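Juseck Wool Blanket, Two Winters In

I bought the Juseck throw when I was cold and cranky and had just moved into an apartment where the bedroom radiator has two settings, off and clanking. I figured I'd get a season out of it. I'm still using it every single night, and I've turned into one of those people who makes guests feel the blanket. So let me get all of this down in one place, and then maybe I'll stop bringing it up at dinner!
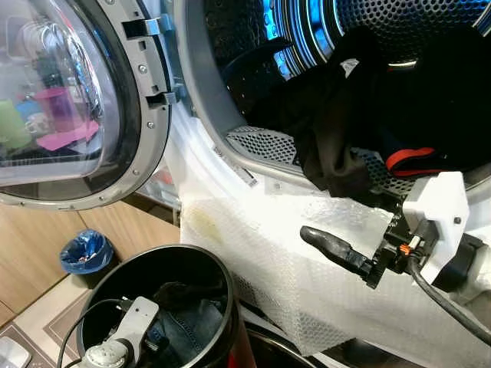
Sendham, 10/04/2022

The Juseck comes in a throw and a full bed size. Mine is the throw, 60 inches on the short side, in the dark green they call Moss. It's all wool, with a whipstitched edge and no fringe. I love a fringe on other people's blankets, but a fringe in my house ends up in a vacuum cleaner.

First thing you notice is the weight. It drapes. A lot of store throws sit on top of you like a sheet of cardboard until you've beaten them into shape, and this one settled over my knees the first evening. It was a little scratchy to begin with, I'll admit. If you have sensitive skin you'll want a cotton sheet between you and it for the first month or so. After that the surface relaxes and gets a sort of soft bloom to it, and by spring I was falling asleep with it right up against my face.

Warmth is excellent. I slept under it with a thin quilt through a stretch in March when the heat in our building was out, and I was fine (my feet were fine too, and my feet are never fine). What surprised me more is how good it is in mild weather. I expected to put it away by May and I never did. It doesn't get clammy the way my old fleece one does, and if you kick half of it off, the other half stays put because it's heavy enough to.

Now, washing. The care tag says hand wash or wool cycle, cold, and lay flat. I was terrified of this part, having once turned a very nice sweater into a very nice sweater for a doll. I've washed the blanket only a handful of times, always on the wool cycle with a capful of wool wash and nothing else in the drum. Use less soap than you think. Keep the spin low. It comes out heavy as a wet dog and smelling a bit like one, so have your drying spot ready before you start. I use two clothes racks pushed together with a towel over the bars, and it takes a full day, sometimes longer if it's raining. No shrinkage that I can find, and the edge stitching hasn't puckered at all.

Between washes I just hang it over the balcony rail on a breezy afternoon. Wool is wonderful that way. Spilled tea came out with cold water and a dishcloth.
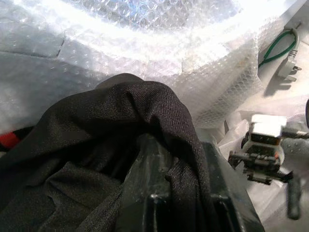 4 min read

Pilling, then. Yes, it pills. There was a real crop of fuzz along the fold where it hangs over the arm of the couch, mostly in the first few weeks. A cheap fabric comb took it off in ten minutes and it has slowed down a lot. My Kirnasero throw, which cost more, still pills after all this time, and the little balls are tighter and harder to lift.

Since people always ask me to compare the two: the Kirnasero is prettier. It has a herringbone weave and comes in better colors, and if you want something folded over the back of a chair looking handsome, get that one. For actual use I reach for the Juseck every time. It's thicker, it's bigger, and I don't worry when the cat kneads it. There's one pulled loop near a corner (cat) that I worked back through with a crochet hook, and now I can't find where it was.

I also tried a Jemal acrylic blend for the guest bed. It's light and it washes with anything, which is handy for company, but it crackles with static all winter and it never feels quite warm enough. Fine for a kid's room.

My gripes are small. The label is sewn on with stiff thread and it scratched my chin until I unpicked it. Moss looks nearly black at night, so order a shade lighter than you want. And I do wish they made a size in between, as the throw leaves my husband's shins out in the cold and the bed size is a huge thing to dry in an apartment.

Would I buy it again? I've got the oatmeal one in my cart right now, for the couch, so the green one can finally stay on the bed.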